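Vika Yogurt Maker, Model 477
User Guide, revision 03/12/2022

Section 3. Setting up and making the first batch

Read Section 2 (Safety) before you plug in the unit. The steps below apply to the Vika base with the standard jar set. If you have the Skála single-bowl insert, follow steps 1 to 7 and then go to Section 5.

3.1 Placing the base

1. Take the base, the lid, the jars, the jar lids and the power cord out of the box. Remove the cardboard ring from the well of the base.

2. Set the base on a flat, level surface that can stand heat. Leave open space on all sides so that the vents under the rim are not covered.

3. Keep the base away from open windows, fans and air conditioner outlets. Moving air across the lid lowers the temperature in the jars nearest to it and gives an uneven set.

4. Push the power cord into the socket at the back of the base until it stops. Plug the other end into a grounded wall outlet.

CAUTION: Do not use an extension cord or a plug-in timer. If power is cut during a program, the unit does not restart when power returns.

5. Check that the display shows two dashes. If the display stays blank, see Section 8.

3.2 Cleaning before first use

6. Wash the jars, the jar lids and the clear outer lid in hot water with dish soap. Rinse well. Any soap left in a jar can slow the culture.

7. Wipe the well of the base with a damp cloth and dry it. Do not pour water into the well.

8. Run the unit empty once. Close the outer lid, press HEAT and let the program finish. A faint smell during this run is normal and comes from the coating on the heating plate.

9. Unplug the base and let it cool with the lid off.

WARNING: The heating plate stays hot after the display goes out. Do not touch it until the unit has cooled.

3.3 Choosing the milk and the starter

The unit works with pasteurized cow's milk at any fat level. Whole milk gives the firmest set. Reduced-fat and skim milk give a softer set and more whey on the surface. Homogenized milk sets evenly through the jar. Milk that has not been homogenized forms a layer of cream on top, which is harmless.

Check the date on the milk. Milk that is close to its date may already be slightly sour and can separate when heated. Do not use raw milk in this unit.

Plant-based drinks need a thickener and a different program. They are covered in Section 6.
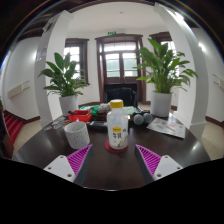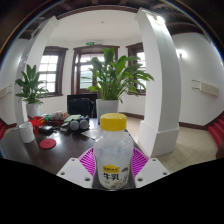
Seema Rastogi writes that her first batches in the 477 stayed thin until she stopped taking starter from a tub that had been open in the refrigerator for several weeks, and that the same milk set properly with a fresh one. This agrees with our own test results. Live cultures weaken in an opened container, and the label date does not allow for that.

Use one of these as starter:

- Plain yogurt with live cultures, newly opened, with no sugar, fruit or gelatin.
- Kumodar dried culture, one packet for a full jar set.
- Yogurt saved from your last batch, if it was made within the past few days.

Note: Yogurt that has been heat-treated after culturing will not work as a starter. The container normally says so in the ingredient panel.

3.4 Heating the milk

Heating changes the milk proteins and gives a thicker yogurt. Do not skip this part on the first batch, even if the milk is already pasteurized.

10. Pour the milk into a clean saucepan. One jar holds 477 mL to the fill line. Measure with a jar if you have no measuring cup.

11. Warm the milk on the stove over medium heat. Stir often and scrape the bottom of the pan. Stop when steam rises steadily and small bubbles form at the edge. Do not let it boil.

12. Take the pan off the heat. Cover it and let the milk cool for 60 minutes at room temperature.

13. Check the milk with the probe supplied. Insert the tip into the middle of the milk without touching the pan. The probe light is red when the milk is too hot for the culture, green when it is ready and blue when it is too cool.

14. If the light is red, wait and check again. If the light is blue, warm the milk gently until it turns green.

15. Lift off any skin with a spoon.

CAUTION: Do not add starter while the probe light is red. Hot milk kills the culture and the batch will not set. Adding more starter later does not always save it.

3.5 Adding the starter

16. Put 2 tablespoons of plain yogurt, or the contents of one culture packet, into a small clean bowl.

17. Add a ladle of the cooled milk and stir until smooth. Lumps of starter sink and leave the top of the jar thin.

18. Pour the mixture back into the pan. Stir slowly with a clean spoon, reaching the bottom of the pan. Do not whisk. Foam leaves holes in the surface of the finished yogurt.

19. Fill the jars to the fill line. Wipe any drips from the rims.

20. Place the jars in the well so that each one sits inside its molded ring. Leave the jar lids off. Close the outer lid.

Note: Do not run the unit with fewer than 3 jars in place. If you are making a smaller batch, fill the empty jars with warm water to the fill line and leave them in the well.

3.6 Running the program

21. Press CULTURE. The display shows the time left.

22. Use the arrow keys to select MILD, MEDIUM or TART. A longer program gives a sharper taste and a firmer set. MEDIUM is suggested for the first batch.

23. Press START. The display stops flashing and the unit beeps once.

24. Do not move the base or lift the outer lid while the program is running. The yogurt is fragile while it sets and will release whey if it is shaken.

Drops of water on the inside of the outer lid are normal. When the program ends, lift the lid straight up and tip it away from the jars so that the water does not fall on the yogurt.

3.7 Chilling

25. Screw the jar lids on and move the jars to the refrigerator right away. Leave them overnight before eating. Warm yogurt looks looser than it will be once chilled.

26. Unplug the base and wipe out the well when it is cool.

27. Before serving the first jar, spoon some into a clean container as starter for the next batch. Label it with the date.

Thin yellowish liquid on top is whey. Stir it in or pour it off. For a thicker result, strain the yogurt in the refrigerator through the Brarkar mesh cup (sold separately) and empty the lower chamber when it is full.

Throw away any batch that shows mold, pink or orange streaks, or an off smell. Wash all parts again as in step 6 before making another.

3.8 If the first batch did not set

Check these points in order before contacting service.

- The probe light was red when the starter was added. Repeat with cooler milk.
- The starter was old, heat-treated or frozen. Repeat with a new container.
- Power was cut during the program. The display shows two dashes in place of END.
- The base was in a draft. Move it and repeat.
- The wrong program was used. HEAT does not culture milk.

If two batches in a row fail with fresh starter and a green probe light, the sensor may need to be reset. Turn to Section 8, page heading "Sensor reset."

Questions about this section can be sent to Ashraful Kanagaratnam, Product Documentation, at the address on the back cover. Give the serial number from the plate under the base.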